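Would you trust it with your washing?

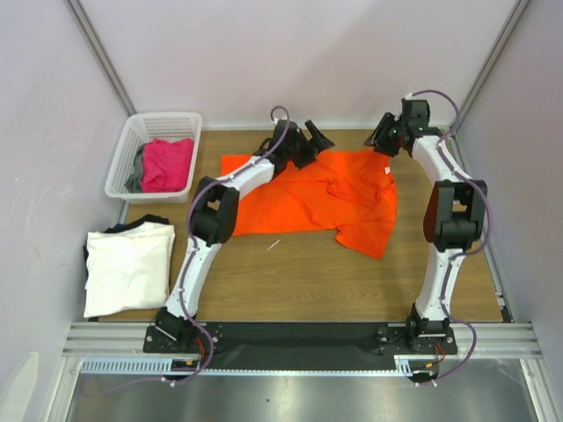
Vondley, June

I have a drawer at home full of jumpers I've never folded properly, so I'm hardly the one to judge. But I'm going to anyway!

My friend Effie MacBrayne is convinced we'll all have a laundry robot before she turns 78. I'm 29 and I'm not holding my breath. Look at what's being asked of those two arms: one orange garment, spread out flat-ish on a table, with a sleeve-like bit wandering off and one end all rumpled. You or I would grab the shoulders, give it a shake and think about dinner. A machine has to work out which bit is the sleeve in the first place, and cloth never lies the same way twice (mine certainly doesn't).

And then there's the basket waiting in the corner, pink thing and grey thing all scrunched up together. I think that's the harder job, personally. Folding something that's already laid out is one thing — fishing it out of a heap and finding the neck is quite another.

Eustaquio Espinoza, who ran the laundry at the Ondeck hotel for 18 years, reckons towels will come first, then pillowcases, and fitted sheets never. I'd go along with that. A towel has four corners and no opinions.

Would I pay for one? If it did socks, yes, and I wouldn't mind it being slow, it could have all of Saturday. But I'd want to see it start with my basket, on my bedroom floor, with the cat in it.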